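Clearing out the loft, part two

October 13, 2020

So I finally went back up the ladder. If you read the last post you'll know I got as far as the Christmas decorations in June, had a little sit down on a suitcase and didn't go up again for the whole summer. It was too hot, then it was too wet to put anything in the car, and then I just didn't fancy it. But the man is coming to lay new insulation and he wants the boards clear, so up I went with a torch, a roll of bin bags and a flask.

There were 25 boxes on the left-hand side alone. I'd labelled them when we moved in, and I'd like a word with the woman who did it. Four of them say MISC. One says MISC 2 (KITCHEN?) and had nothing but curtain hooks and a wetsuit in it. I have no memory of owning a wetsuit.

The toys were the bit I'd been dreading. Clothes I can do, clothes go straight in the bag, but toys have got voices. You pick up a plastic cow and there's your son, aged three, telling you very firmly that it's a horse. He's at college now and when I rang to ask what he wanted keeping he said 'none of it, Mum, what would I do with it?' and then rang back ten minutes later to ask whether we still had the marble run. (We do. It's in MISC.)

My rule this time was one crate per child, lid has to shut. Anything over goes to the charity shop if it's complete, or to my niece if she'll have it. Shape sorters and stacking things I'd keep over almost anything with a battery in it, because they still work after fifteen years in a loft and the battery things had all gone furry inside.

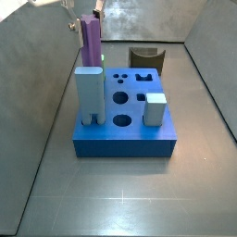

Beverley Entwistle wrote under the last post that one crate each was far too generous, and that she'd got three children down to a single shoebox between them and hadn't missed a thing. Well, I admire it, Beverley, but I couldn't. I tried the shoebox idea for one evening and ended up with a shoebox full of shoes (first pair, first school pair, one tiny football boot) and everything else still sitting on the landing looking at me.

She also said to take photos of the things you let go, and that I have done. I've now got 842 pictures on my phone, a lot of them of jigsaws. I'm not sure I've got rid of the clutter so much as moved it into my handbag, but the landing is clear and I can get to the airing cupboard again.

A few things I've learned about the actual shifting of stuff. Don't pack the heavy box at the top of the ladder. I know, I know. Get somebody to stand at the bottom and take things off you, even if they moan. And do the charity run the same day, before the bags have been in the hall long enough for people to start having a look through. I lost half a bag of board games that way, they just went quietly back upstairs.

Then there's what to put it all in. I'd bought a set of those Vastura crates, the tall ones with the clip lids, and they're lovely but they were 375 millimetres high and the space under our eaves is not. I only found that out with the crate in my arms. The Stadus ones are lower and a bit flimsier and they slide in nicely, so that's what I've ended up with, and the tall ones have gone in the garage for paint tins.

I went for different colours as well – green for him, yellow for her, purple for anything that belongs to the house. My husband thought this was going a bit far. He's since been up to find the camping stove and came down in under a minute, so I think I've won that one.
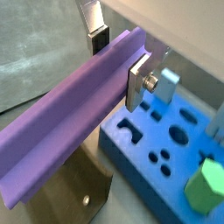 Photo: Taşdemir / Mistirico

What's left now is the right-hand side, which is mostly paper. Bank statements, old school reports, every birthday card my mother was ever sent. I did one carrier bag of it last night in front of the telly and kept more than I threw. There was a receipt for our first sofa, and a letter from my gran in which she spends two whole pages on a neighbour's hedge and then signs off 'nothing else to report'. I'm hanging on to that.

The charity shop gave me a sticker for Gift Aid and the lady said they'd raised 50 pounds from my June bags, which I was chuffed with, as I'd thought most of it was rubbish! She did ask me, very nicely, not to bring any more jigsaws until after Christmas.

Insulation man is booked, shredder is borrowed from my sister. If anyone has a use for a medium wetsuit, leave a comment and I'll post it to you.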